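Baltley Robotics Club: Frequently Asked Questions
14 shares | 3 comments

Who can join?
Any student at the school, in any grade. You don't need to know how to code. Dues are $40 a year and cover parts and the competition fee.

What is the team working on this year?
The Elia table-clearing challenge. A robot has to move a plate and a fork from a placemat to a tray. Before it can learn that, students do the task themselves with hand-held grippers, one in each hand, and every try is recorded.

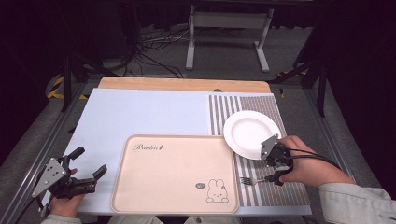

Plate, fork and tray practice with the hand-held grippers.

How many recordings do you need?
Our goal is 558 by the end of May. We have 118 so far. Tries where something gets dropped are kept in a separate folder and don't count toward the goal.

Is it hard to use the grippers?
The plate is harder than the fork for most people. Get one finger under the rim before you squeeze. New members practice for 2 sessions before we save anything they do. 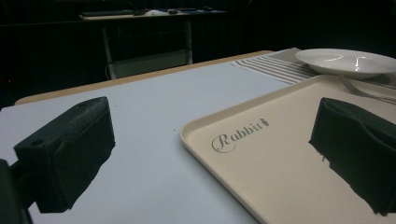 Plaltov wrote in the comments that their club had trouble until everyone agreed on which hand takes the plate, and asked if we have a rule for that. We do. Right hand takes the plate, left-handed members included.

Do I have to travel?
No. The final is in Riihimäki, and teams can enter by sending in their recordings and code.

What should I bring?
A laptop if you have one. Tie back long hair and leave bracelets at home.

Contact: Baltley Robotics Club, main office | © Baltley Robotics Club | Back to top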